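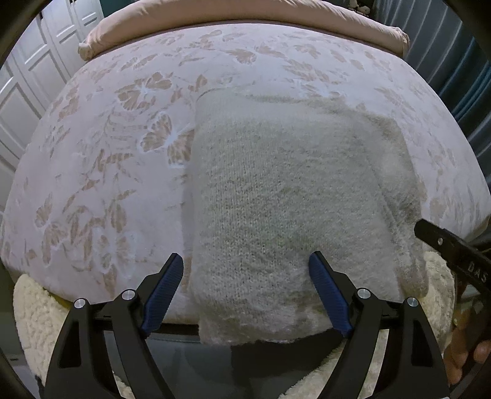 How to fold a fuzzy sweater so it keeps its shape

A fuzzy knit is not difficult to fold, but it does not forgive when you hang it. The shoulders grow two little points from the hanger, and the sleeves become longer every month. I keep all my soft sweaters folded, and I do it always on the same padded ottoman in the bedroom. My method takes one or two minutes for each sweater.

What you need

A soft, clean surface, a bit larger than the sweater. A bed is good, a big cushion or an ottoman is also good. I don't like to use the bare table, because the fibers catch on every small scratch in it.
A sweater comb or a soft clothes brush.
Tissue paper, if you will store the sweater for the whole summer.

Before you fold

The sweater must be completely dry. If you washed it, give it one full day on a flat towel after the moment when you believe it is dry. The band at the bottom and the cuffs are always the last parts.

Take off your rings and bracelet. Close your washing bags and other things with hook tape and put them far away. Brush the surface lightly, in one direction only, and remove the small balls with the comb. My comb is from Fudeck and it is a simple one, without battery.

Folding

1. Lay the sweater with the front side down. Smooth it from the middle to the sides with open hands. Do not pull at the hem.

2. Bring one sleeve straight across the back, then turn it down, so it lies parallel with the side. The cuff should point to the hem.

3. Fold that side of the body in, up to one third of the width.

4. Do the same with the other sleeve and the other side. Now you have a long strip. If one edge is thicker, open it and move the sleeve a little more to the middle.

5. Fold the strip from the hem up to the half. For a thick sweater this is enough. For a thin one, fold in three parts.

6. Turn the bundle over and press softly with your palms. Press only the air out — the sweater should still feel like a pillow.

On a rounded cushion the lowest part likes to slide down over the front. Put the bundle a little farther back than you think, or hold the lower edge with one hand while you fold with the other.

If the edge rolls up

A ribbed edge often curls after folding. Turn the band in once, toward the inside of the bundle, and lay a book on it for ten minutes. Don't iron it. Steam makes fuzzy yarn flat, and I lost a very nice cardigan in this way.

Where to put it

Place the heaviest sweater at the bottom of the drawer and the lightest on top, maximum four in one pile. I use the low fabric boxes from Drekenberg, but any box with a lid that lets some air through will work. Put one sheet of tissue between light colors and dark colors.

Sweaters that stay in the box until winter should be opened and folded again one time, with the folds in a different place. I do this in the middle of the summer, and then in February I take out everything once more to check for moths. Cedar pieces help a little, but the smell goes away, so rub them with fine sandpaper when you open the box.

Last updated May 2019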